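Small Parts Storage Project, Pondico Workroom
Progress report to the Stavance equipment fund
12 March 2018

1. Purpose of the grant

The fund agreed to pay for replacing the mixed storage in the Pondico workroom with one type of closed case, and for the labor of sorting and relabeling the stock. The work covers small hardware only: screws, washers, spring clips, plastic caps and hose fittings. Larger stock on the wall racks is outside the grant and has not been touched.

The period covered runs from the start of January to the date above. The previous report dealt with the choice of supplier and is not repeated.

2. Position against plan

Sorting is ahead of plan. Labeling is behind. Purchasing is complete apart from one item listed in section 6.

Stock lines identified for transfer: 92
Stock lines still to be transferred: 15
Labels printed: 400
Cases ordered and received: 40

The 15 remaining lines are all hose fittings from the Fluvlow range. They came to us in two thread standards that look alike, and they were stored together for years. Each fitting has to be checked with a thread gauge before it goes into a compartment. This was not allowed for in the original estimate of hours. The extra time has been taken from the allowance for writing up the stock list, and no additional money is requested.

3. Sorting method

The method set out in the application was to empty one old drawer at a time into a tray, sort from the tray, and fill the new case directly. It was changed in the second week. Sorting from a tray left too many parts hidden under others, and the dark tray lining made black caps hard to see.

Sorting is now done on a bare white table. The contents of a drawer are spread in a single layer, the obvious scrap is removed, and the parts are grouped by type before any case is opened. Groups are then checked against the stock list and placed in the case. The table is cleared completely before the next drawer is brought over. The last step is slow but has removed the main source of mixing, which was single parts left behind from the drawer before.

Parts that cannot be identified go into a separate tub. The tub is gone through on the last working day of each week. Most of what has been found in it so far is packaging debris and broken caps, with a small number of usable clips.

4. Storage cases

The cases are yellow-framed with clear panels, and compartments separated by dividers. The clear panels were the deciding point in the purchase. In the old drawers the contents could only be checked by pulling the drawer out, and labels were often wrong. With the new cases a shortage can be seen from a standing position in front of the table.

Three points have come up in use.

The underside of the bottom rail is not a flat surface. It has recesses and lower-hanging sections, so the case does not meet the table along its whole length. Small parts that roll toward a case can end up in the gap beneath it. Staff have been asked to lift the case and look under it when a count comes up short, and to keep the case at the back of the table while sorting is going on. A strip of foam along the gap was considered and rejected – it would collect dust and would have to be removed for cleaning.

The compartments are not suited to the longest screws in stock. These will stay in their original cartons on the lower shelf, with a card in the case pointing to the carton. Five lines are affected.

The clear panels mark easily when wiped with a dry cloth. Cleaning is now done with a damp cloth and mild soap only. The instruction has been added to the workroom sheet.

5. Labeling

The labels are printed but most have not been applied. The first batch used a paper stock that lifted at the corners within days. A second batch on plastic film was ordered from Lysenko and has held well on the trial case since it was applied in January. The cost of the first batch has been charged to the general workroom budget and does not appear in the grant account.

Labels go on the yellow frame and not on the clear panels, so that the contents stay visible. Each label carries the stock number and a short name. The original design also had a reorder level. This was dropped because the print became too small to read at working distance – the reorder level is now kept in the stock list alone.

The stock list itself has been corrected as the sorting has gone on. The most common error was duplicate entries, where the same washer had been entered once by size and again by supplier code. Duplicates have been merged under the size.

6. Spending

Spending is within the approved amount. The cases were bought at the quoted price. The table and the thread gauge were already in the workroom and have not been charged. The one purchase outstanding is the second set of spare dividers, which the supplier has on back order. If the dividers are not delivered before the end of the grant period, we propose to cancel the line and return the sum.

Labor has been recorded by task. Sorting has used fewer hours than planned for screws and washers and more than planned for fittings. The two differences come close to canceling out.

7. Work on the table at the time of reporting

Small parts are handled next to the case, and the surface is kept as clear as the work allows. The remaining fittings will be dealt with in the same position.

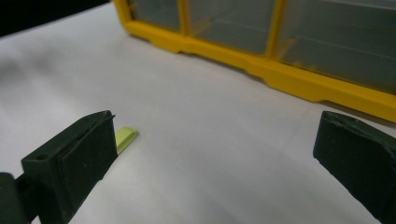
8. Next period

Transfer of the Fluvlow fittings will be finished first. No other sorting will be started until the gauge check is complete, as the two thread standards must not be put back on open shelves.

The film labels will then be applied, starting with the cases in daily use. The old drawers will be emptied, checked for loose parts and offered to the maintenance store. Any drawer not taken within the month will be scrapped.

A full count will be made once all labels are in place. The corrected stock list and the final account will be sent with the closing report.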